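Packaging and Consumer Claims
Notes for Week 6: Paper, plastic and the story on the label

Read these before Wednesday. They replace the slides from last year, which leaned too hard on one source.

Start with the claim most of you will have brought in with you: paper is better than plastic. Better at what? A bag can be compared on the energy used to make it, the water, the weight of freight, what happens in landfill, what happens in a river, and how many times a person will use it before it gives out. Paper does well on some of these and badly on others. Any chart that gives you a single score has already decided how to weigh them, and the weighting is usually in an appendix, if it is anywhere.

Case 1: Bisholm

Bisholm is a small grocery chain that switched its checkout bags to paper and said so on every receipt for a year. The press release called the change "a clear win for the planet." Tegan Stubbs went through the supporting study for her term paper and found that it compared one paper bag to one plastic bag, both used once and thrown away. The paper bag was also assumed to be recycled every time. No source was given for that.

She wrote to the company and got a polite reply that repeated the press release. I would not call this fraud. It is what happens when the marketing office orders the study and knows what it wants to hear.

Reuse

Reuse is where most of these arguments are won or lost, and it is the number we know least about. People overstate it in surveys. Ask shoppers how often they reuse a bag and you get the answer of someone who would like to be thought well of. Elínborg Bach's survey had 440 responses, which sounds like plenty until you notice that all of them came from customers who had signed up for a store newsletter. Her paper admits this on page 18. The newspaper stories about it did not.

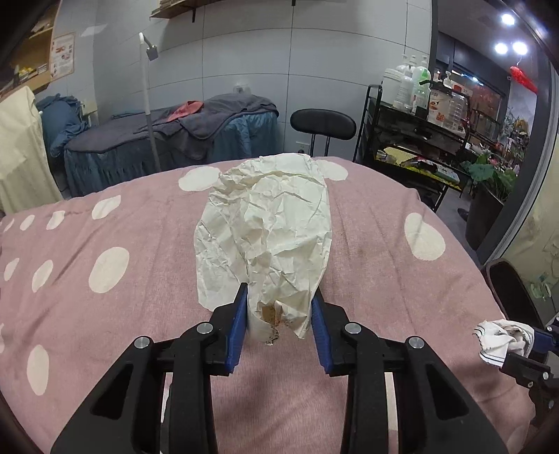 A better method is to watch what people do, though that has problems of its own. Shoppers who know they are being watched bring their nice bags. Diaries get filled in the night before they are due. Trudy Kereama tried going through household trash with permission, and her 300 households are still the most useful data in the course reader - but they agreed to take part, and people who let a stranger sort their garbage may not be much like their neighbors.

Case 2: Tokow and the word "compostable"

Tokow sells a lined paper pouch for coffee and dry goods. The front says "compostable." The back says "in industrial facilities where available." Both statements can be true while the pouch goes to landfill in nearly every town where it is sold. When you read a label like this, ask two things:

Under what conditions does the claim hold?
Does the buyer have any way of meeting them?

Keegan Whitcombe argued in section that the small print makes the claim fair. I don't agree, but his is the stronger version of the company's case and you should be able to answer it. If your answer is only that companies lie, try again.

On certification marks

Some are worth having. Many are sold by the same people who do the checking, and the fee goes up with sales. Look for who pays, who inspects, and whether any applicant has ever been turned down. Jarrah Katene will bring the Simard file on this. It is long, so skim the letters and read the two audit reports closely.

For section

Find one environmental claim on packaging you already have at home. Copy the wording exactly, including the small print. Write one page on what evidence would change your mind about it, in either direction. Do not tell me whether the company is good or bad.

Late pages lose 2 points a day.

Related items
Week 5: What does "natural" mean on a food label?
Week 7: Deposit schemes and the Nornau trial
Reading a life cycle study: a short checklist
Survey questions that get the answer you wanted
Term paper topics and due dates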